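26/11/2024
Marmalade bench, batch 6

Okay, so the Seltus pectin finally showed up and I got to run it against the old Lestasov stuff I've been nursing since September. Same sugar, same pan, same peel cut (thin, because Nidia Ccori says the thick ones get stuck in her teeth and she's right!). I weighed out 690 g of fruit for each run and soaked the pips overnight in a muslin bag.

Seltus set fast, almost too fast. I had peel floating at the top of every jar and nothing below it, like a snow globe turned the wrong way up. Lestasov took its time but the peel stayed put. I want to try Seltus again with a longer rest in the pan before potting. Oranges on the patterned cloth, one small and one larger:
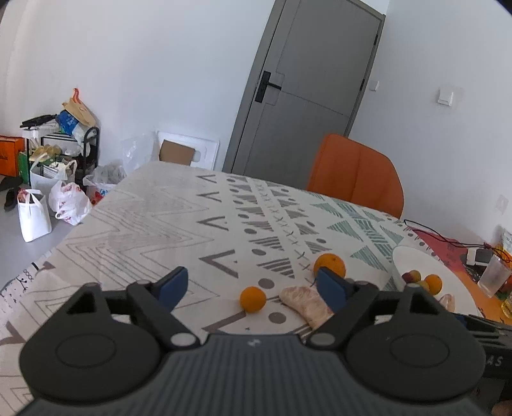
Notes on the sugar

Segundo Rengifo thinks I'm going in too sweet, and after tasting run 2 cold on toast I'm coming round to his side. The bitterness is all gone by the time you swallow, and what's the point of marmalade then? Next time I'll hold back a cup and add it by taste near the end.

Also the Ploreck thermometer reads low again. I checked it in boiling water and it's off by 2 degrees, so every set point I wrote down last week is suspect, ugh.

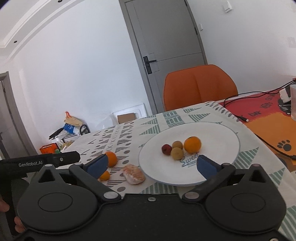

If anybody borrows the thermometer before I get it swapped, write the correction on the tape. Jars from both runs are on the bottom shelf, labeled by pectin. Please open the Seltus ones first, I need the feedback and I need the shelf.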